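Slide 1. Good afternoon. My topic is small: what a guest reads between booking and arriving. I work with four holiday parks, and the biggest is Mivora, with 40 pitches and six cabins.

Slide 2. The confirmation message. At Plovetti it was more than 200 words long, and the arrival time was in the last line. Guests telephoned to ask for it. We moved it to the first line, together with the gate code. (Pause. Ask who in the room has the arrival time in the first line.)
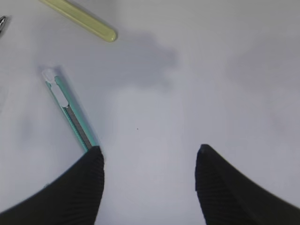
Small objects on a white tabletop.

Slide 3. The second message, two days before arrival. Keep it for practical matters: the road, the parking, where to find the key after 8 in the evening. No offers in this one. I made this mistake myself at Mikuš, where I put the bicycle hire at the top and the directions under it. People hired bicycles — and then drove to the wrong gate.

Slide 4. Languages. If you translate the message, translate also the sign at the entrance. The word must be the same in both places. "Reception" in the message and "Office" on the door is enough to make a tired family turn around.
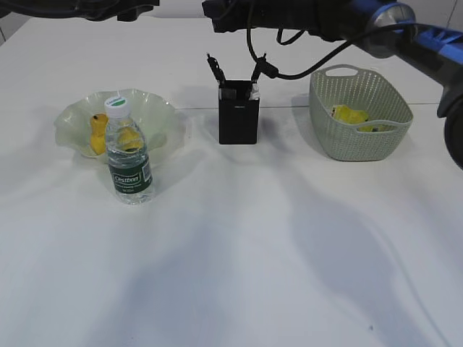
And please read the translation aloud to somebody before you send it. I do this still, also with English.

Slide 5. Dogs, late arrival, extra tent. These are the three questions that come by telephone on a Thursday. Put the answers on the booking page, near the price. Iten has them under the calendar — show the screen here, do not read it.

Slide 6. Questions. If there is time, go back to slide 2.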